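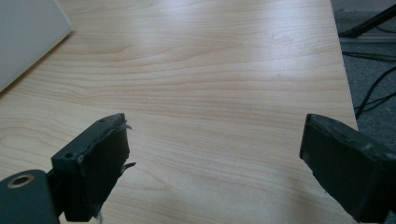

The letter from Mirnico came on a Saturday and she didn't open it. Put the kettle on. Fed the cat. Wiped down the table, which was clean already, the pale one with the long wavy grain and down near her end a bunch of oval rings like somebody had dropped pebbles in a pond. She used to trace those with a fingernail while her mother was on the phone. One tiny dark speck in the wood-grain too, and she had tried to scrub it off more times than she could say.

Print this page | E-mail this story

Then she opened it. Forty-nine dollars. That was what was left in her mother's account after fees, and would she please sign. Fourteen years at the plant in Minley, on her feet, and they had spelled the name wrong.

She signed it. Then she was mad that she'd signed it. Then she got her coat.

The bus to Enia runs till nine. She caught the 7:13, or what would of been the 7:13 – it was late, it was always late – and sat behind the driver with the envelope in her lap. Wet fields. The feed store. The Yusof sign with half its bulbs out, so at night it just said YU. Her mother used to say it back to it. Me? she'd say. Every time. Every single time, and the whole back seat groaning.

She laughed out loud and the driver looked at her in the mirror.

"You okay?"

"Fine. Yes."

He went back to the road. Rain on the glass. She thought about forty-nine dollars, what it bought. A pair of shoes, not good ones. A tank of gas. Dinner for two at the place by the river, if you skipped desert, and her mother never had skipped it in her life.

So okay. Dinner then.

She got off at the bridge and the place was open, lights on, around 13 people in there and all of them loud. Table for one, the girl said, and picked up one menu.

"Two," she said. "Two menus, please."

The girl didn't ask. She took her to the window and laid them down across from each other, and poured both the waters.

She ordered the pie first.

We use cookies to improve your visit. By reading on you accept our cookie policy. OK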